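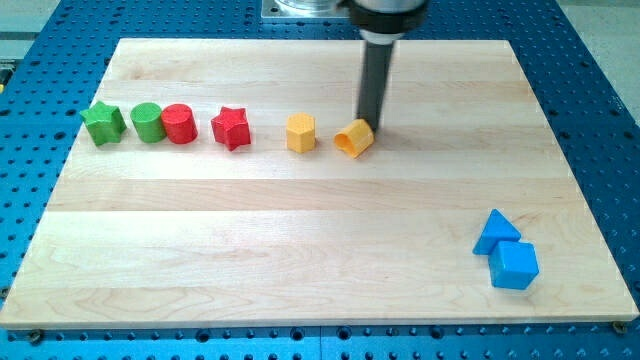 Womholm Edge-Glued Panel — Light

Back in stock, finally. Solid wood panel, long narrow boards glued side by side, sanded both faces. Good for shelves, desk tops, bench seats, craft tables. Not for outdoors. Please don't put it outdoors, we can't warranty that.

Sizes
Shelf, bench and desk lengths. Pick from the dropdown. Custom cuts — yes, but add 5 business days and no returns on cut pieces.

Finish
Comes raw. Needs oil or a clear coat before use, both faces and all the edges, or it'll cup on you. We use Zeltotico hardwax oil in the shop, 2 thin coats, light sand in between. Grotov water-based clear is fine too and keeps the colour paler. Oil goes a bit more honey over time.

Colour
Varies board to board. Some streaks, some yellower strips. Its wood. If you need two panels that match, put it in the order notes and we'll try — no promises.

Mounting
Viklund brackets fit the shelf size (sold seperately). Predrill everything. Leave the slots a little loose on the wide panels so the wood can move with the seasons. Kitchen installs: keep clear of the dishwasher vent.

Storing before install
Flat, off the concrete, inside. Let it sit in the room for a couple of days with the wrap off. Don't lean it on a wall, don't park it by the heater.

Shipping
Flat rate $27 per order, metro only. Rural — ask for a quote first. Free pickup from the warehouse, bring a blanket for the car. Check corners before you sign for it, any damage email us a photo the same day.

Trade
Pricing kicks in at 100 panels a year. Apply through the trade form, not the chat.

Desk size is on backorder till May. All other sizes ship now.

Page updated April 20, 2022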